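Barnby Garden Society
Minutes of the Regular Meeting, September 2021

This site uses cookies to remember your settings. By staying on the site you accept our cookie policy. OK

Present: Keisha Abernathy (chair), Vilém Bednárik, Mi-kyung Kwon, Houshang Shokri, Ha-rang Seol (minutes).

1. Minutes of the last meeting

Approved with one correction. The mulch was delivered to the Grivholm Road gate, not the main gate.

2. Fall bulb order

Mi-kyung Kwon reported that the order has been placed with Arkero Nursery. It comes to 600 bulbs, mainly daffodils and grape hyacinths, with 200 of them set aside for the bank by the library steps. The price is $596 with delivery included. Keisha asked if the tulips had been dropped. Mi-kyung said yes. Deer took most of them in the spring and she did not want to pay for them again.

The bulbs will be stored in the shed in their mesh bags until the soil cools. Planting depth for the daffodils is six inches. Last year some went in at three and came up blind.

3. Dahlias

Vilém Bednárik asked for a decision on lifting. The bed along the south wall has been left in the ground for two winters and came back both times, but the row by the parking lot was lost. Agreed to lift the parking lot row after the first frost blackens the leaves and to leave the south wall bed under a thick layer of straw. Tubers will be labeled before they are cut back. Vilém has labels left over from the iris sale.

Houshang Shokri has offered his basement for storage. It stays cool but does not freeze. He would like the tubers in crates with dry peat, not in plastic bags.

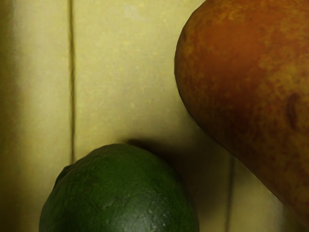
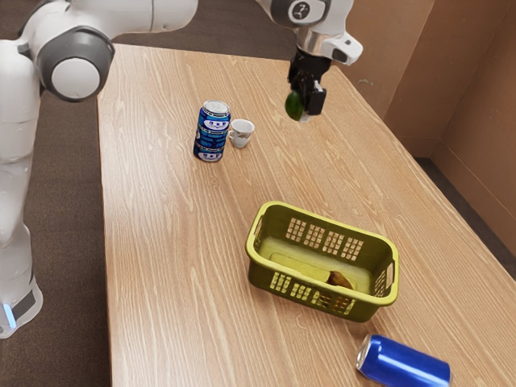 Ha-rang Seol objected that dry peat had shriveled half the tubers in the past and that slightly damp vermiculite would hold them better. Vilém was of the same opinion for the small tubers but thought the large ones would be fine either way. Agreed to use vermiculite for the small ones and peat for the rest, and to check all crates once a month for rot.

4. Powdery mildew on the bee balm

The whole stand behind the bench was affected again. Keisha has cut it to the ground and bagged the stems for the trash. They are not to go in the compost. Mi-kyung suggested digging up the stand and replanting the outer pieces farther apart, with the old center thrown out. Approved. She will need help from one other person and a sharp spade.

5. Watering

The timer on the east bed has been running at noon. Houshang reset it to early morning. The hose bib by the gate drips and needs a new washer. Vilém will bring one.

6. Seed exchange

Seed envelopes should show the plant name, color if known, and the year collected. Unlabeled seed will not be put out on the table. Zinnia and cosmos are plentiful. Foxglove and columbine seed is wanted.

7. Other business

The variegated hosta sold at the plant sale under the name Ra has turned plain green for two buyers. Keisha will offer them another plant.

Next meeting: same room, same time. Mi-kyung will bring the planting plan for the bank.

Minutes taken by Ha-rang Seol.

Contact us | © Barnby Garden Society | Back to top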